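Tejido estampado Jatetti 148 — popelín de algodón para confección y hogar

Referencia: 2353
Fabricante: Ledel
Serie: Jatetti
Venta: por metro lineal o por pieza completa

Descripción

Jatetti 148 es un popelín de algodón peinado con estampación reactiva a una cara. La referencia corresponde al ancho útil de la tela en centímetros, medido entre orillos después del acabado. El ligamento es tafetán simple, con hilo del mismo título en urdimbre y trama, lo que da un comportamiento similar en ambas direcciones durante el corte.

La serie sustituye al antiguo popelín Godoy, que se mantiene en catálogo solo en colores lisos. El gramaje es el mismo, de modo que ambos artículos se pueden combinar en una misma prenda sin diferencias apreciables de caída. Los lisos Godoy se tiñen en partidas independientes y conviene comprobar el tono con muestra física antes de confirmar cantidades.

Datos técnicos

Composición: 100 % algodón peinado
Ligamento: tafetán
Ancho útil: 148 cm
Estampación: reactiva, a una cara
Acabado: sanforizado, sin apresto
Elasticidad: ninguna
Encogimiento máximo tras el primer lavado: 6 %
Unidad mínima de corte: 0,5 m

El encogimiento se concentra en el sentido de la urdimbre. Para prendas entalladas se recomienda lavar la tela antes de cortar, a la misma temperatura que se vaya a usar después, y plancharla todavía húmeda.

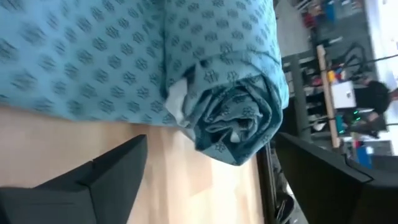 Estampado de rosetas azul marino sobre fondo azul verdoso.

El motivo se repite en filas alternas, por lo que el casado de piezas exige desplazar el patrón medio módulo en las costuras laterales. En prendas con canesú o bolsillos de parche se aconseja añadir un 10 % al consumo calculado para tela lisa. El dibujo no tiene dirección marcada y admite marcada en ambos sentidos, salvo indicación contraria en la ficha del color.

Usos recomendados

Camisas, blusas, vestidos sin forro, pijamas, fundas de cojín, fundas nórdicas, cortinas ligeras y forro de bolsos. No se recomienda para tapicería de asientos ni para piezas sometidas a abrasión continua. Tampoco es apta para uso exterior prolongado: la solidez a la luz está calculada para interiores.

Confección

Aguja universal 70 u 80. Hilo de poliéster o de algodón mercerizado. Longitud de puntada entre 2,2 y 2,8 mm. Los cantos se deshilachan de forma moderada; basta con sobrehilado de tres hilos o costura francesa. La entretela tejida Oneck ligera es compatible con este artículo y se aplica en seco, a temperatura media, con presión y sin deslizar la plancha.

Mantenimiento

Lavado a máquina a un máximo de 40 °C, con colores similares. No usar lejía. Secadora a baja temperatura — el secado intensivo aumenta el encogimiento indicado en la tabla. Planchado a temperatura alta por el revés.

Suministro y existencias

La pieza completa se entrega enrollada sobre tubo de cartón. Los cortes inferiores a tres metros se envían doblados y pueden presentar marcas de pliegue, que desaparecen con vapor. Existencias en almacén en la última actualización: 1.161 m. Reposición prevista en septiembre.

Los pedidos que superen las existencias se sirven en dos entregas. La segunda puede proceder de otra partida de estampación y mostrar una ligera variación de tono. Si el trabajo requiere una única partida, debe indicarse en las observaciones del pedido — en ese caso el envío se retiene hasta disponer de la cantidad total.

La tela cortada a medida no admite devolución, salvo defecto de fabricación comunicado antes de su manipulación. Las piezas completas se admiten sin desenrollar y con la etiqueta de partida intacta.

Artículos relacionados

Popelín liso Godoy
Entretela tejida Oneck ligera
Muestrario Jatetti, carta completa de colores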